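Press release
For immediate release
November 2, 2023

PRUTWOOD'S REPAIR AND REFILL TEA ROOM OPENS ITS DOORS FOR THE WINTER

Hello from Prutwood! I'm Erdal Ersoy and I run Jedora, the little tea importer on the canal side of town (green door, bell that sticks). I've been asked to keep this to one page and I'll do my best, but I am very excited and I make no promises.

We're opening a tea room. It's called Zein, it's next door to our shop in the old Plinent building, and from this month until the end of winter it will be open every afternoon from two until six. Tea is pay what you like. If what you like is nothing, then it's nothing, and you'll get the same pot as everyone else.

The idea came out of our tasting week in September, when we put a few chairs on the pavement and poured whatever we had open. I thought we'd get our regulars and perhaps their dogs. We poured 2000 cups! People stayed for hours, and a good many of them told me they'd walked past the shop for years without coming in, as they thought you had to know about tea. You don't. I've been at this a long time and I still forget which oolong is which if the label falls off.

So Zein is for them, really. There'll be a short list of nine teas, changed whenever we run out of something, with plain black tea always at the top and always strong. We'll have milk, oat milk, lemon and far too much sugar. No cakes to begin with (the kitchen isn't ready, please stop asking my sister), but you're welcome to bring your own, and if you bring enough to share I will remember you fondly. We're using reusable cups all the way through, and there's a sink at the front so you can rinse your own on the way out if you feel like it.

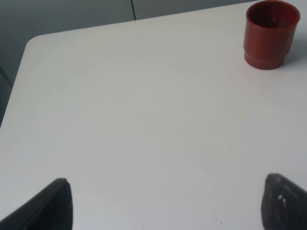

Will there be somewhere quiet to sit, though, asked Plinent Street neighbour Zeynep when I read her the first draft of this, and will you be playing that radio? Yes to the first, and no to the second, or at least only in the front room. The back room is for reading, knitting, crosswords and staring out of the window with your coat on. We've got 23 seats altogether and the comfiest ones are in the back, which I may regret.

We'll also be doing refills. Bring a jar, a tin or an old caddy from the back of the cupboard and we'll weigh it, fill it and charge you for the tea alone. There are 105 loose teas and herbal blends on the shelves at Jedora, and you can have any of them this way, even if you only want enough for one pot. I'd much sooner you bought a spoonful and liked it than took home a big bag and used it to scent the airing cupboard.

And if you have a teapot with a wobbly handle or a lid that's lost its knob, bring it along. I like mending them. I'm slow, and I can't do anything with a cracked spout, but I'll have a go at most other things and there's no charge for trying. 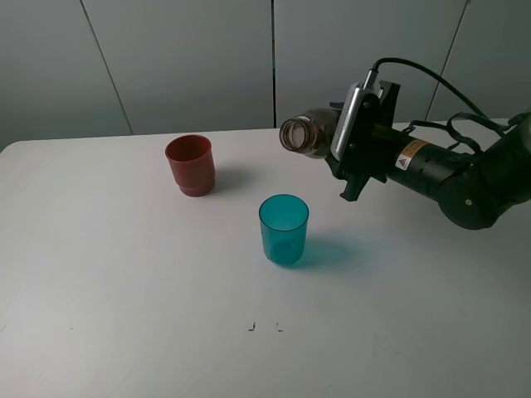 A red cup on a white table.

A few practical bits. There's no booking, just turn up. The front door is step-free and there's room inside for prams and wheelchairs. Dogs are welcome in the front room. Groups are welcome too, but if there are more than six of you please pop into the shop beforehand and let us know, so that I can put the big urn on. It takes an age to boil and it sulks if you rush it.

If you'd like to write about Zein, record something or simply come and have a nose round before we get busy, mornings are best. Ask for Erdal at the Jedora counter and I'll put the kettle on.

ENDS

Press contact: Erdal Ersoy, Jedora, Prutwood
More pictures available on request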